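Godemau stoneware glaze, gloss white
Item 2211, dry powder, 39 lb pail

Gloss white is a lead-free dipping glaze for mid-range stoneware and porcelain. Mix to a thin cream, sieve twice, and leave overnight before use. Fire to 2,211 °F in an electric kiln. Matures without crawling on most smooth clay bodies.

Wax the foot ring before dipping. Two coats on bowls, one on flat tiles. 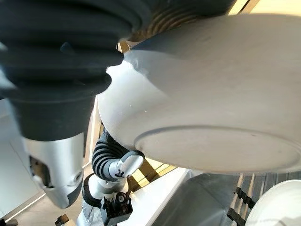
Storage and ordering

Keep the pail closed in a dry room. Mixed glaze keeps for a year; stir from the bottom and add water as needed. Wear a dust mask when handling powder.

Ships from Trulludstead. For pallet orders, write to Hortensia Guzmán, trade desk. Batch 334 replaces all earlier stock.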